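# Skollness open house: notes from the people who came for the rules

Most visitors to the Skollness open house came to see robots. Our carload came for the binder, and I'd like credit for that, because the binder is in a back office and the robots have better lighting.

Some background for readers who missed the March newsletter. Our own shop is about to start collecting hand demonstrations: a person holds a pair of grippers, does a household chore, and the recording goes off to train something. We have the grippers. What we lack is any written agreement on how to use them, apart from a sticky note that says "charge overnight," and even that one is disputed. Skollness has been at it longer and has 17 pages of house rules, so we went to steal them with permission.

Check-in was at 9:30. We were given badges, a sheet about trailing cables, and a muffin. The sheet was better than the muffin.

## The front hall

Sfeir had the big booth, with an arm behind a light curtain putting jars into a crate. A man from Osano stood next to it explaining risk assessment to anybody who slowed down. I slowed down. He was good on one point that I wrote on my hand: a risk assessment covers a task, in a place, with certain people around, and when you change any of those you go back and look at it again. We have moved our folding table to three different rooms since January and reassessed nothing.

Jemska had brought a collaborative arm and a sign saying "Safe to work beside." Nahuel Iturra, who was driving and therefore entitled to opinions, asked what it would be holding. The young woman at the booth said that was exactly the question, and that she had asked for a different sign. An arm that stops politely on contact is still an arm with a knife in it, if you gave it a knife. She was the most useful person in the hall and I hope the sign does not get her in trouble.

## The back rooms

At 11 we got the tour we had signed up for, led by Retno Subramaniam. She runs the collection floor and wrote most of the binder, and she talks about it the way other people talk about a difficult dog.

The floor is split into home-like stations with partitions between them. Skollness had 2976 recorded episodes on the board by the door, and under that, in smaller writing, how many had been thrown out. She wouldn't let us photograph the smaller writing. I think the idea of posting it at all is excellent and I will be proposing it at home, where it will be unpopular.

The rules I copied down, cleaned up a little:

- Operators do a full practice session before anything they record is kept.
- Both grippers get checked before each block: screws, pads, jaws moving freely, warning labels still on and still readable.
- A label that is peeling gets replaced the same day. Taping over it counts as removing it.
- Floor cables are routed behind the operator where possible. Where they can't be, whoever starts the block walks the route first and says out loud where the cable is.
- Anyone who isn't operating stays outside the work area until the operator says stop.
- No recording of visitors' faces, screens, mail, or medicine bottles. If one gets in, the episode is flagged by the person who noticed, with no hard feelings.
- A failed attempt is kept and marked as failed. Restarting quietly until you get a pretty one is the only thing in the binder with an exclamation mark after it.
- Break every 6 episodes, longer if the task involves reaching.

That last one got the most argument in our group. Nahuel thought it was generous. Retno asked him to hold his arms out in front of him while she finished her answer, and she did not hurry her answer.

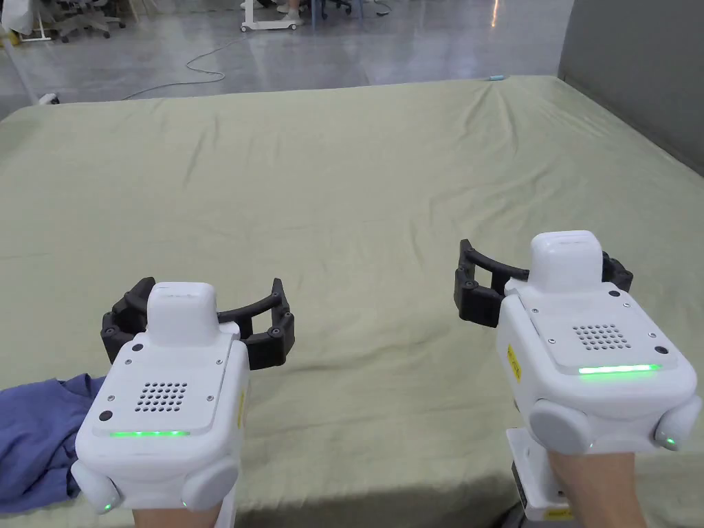 Bed work is where the reaching rule came from, she said. A table has a far edge you can get to. A mattress invites you to lean, and then you are leaning with something in each hand and nothing to catch yourself with. Their rule is that both feet stay flat, and if the cloth is out of range you put the grippers down, walk over, and start again. The episode is lost. They once tried letting people kneel on the edge and spent two weeks finding out what that did to the recordings, which she summarized with a hand gesture.

I asked about resetting between takes, since it is the thing we fight over. Theirs is one line: cloth goes back differently each time, and the person resetting it doesn't get to decide what "differently" looks like. They draw a card. The deck is homemade and has coffee on it.

We also got a straight answer on retention. Raw video is kept for a fixed period, with one named person able to delete it early if an operator asks. Ours currently lives on a drive in my desk - I did not volunteer this.

## What we brought home

A copy of the binder with two pages held back, a blank gripper checklist, and a Sfeir tote bag. Parking was in the overflow lot, so bring shoes. They expect to do it again in the fall, and the back-room tour fills up first, so write to them early and ask for the 11 o'clock.

Nahuel has already rewritten our sticky note. It now says "charge overnight, both of them."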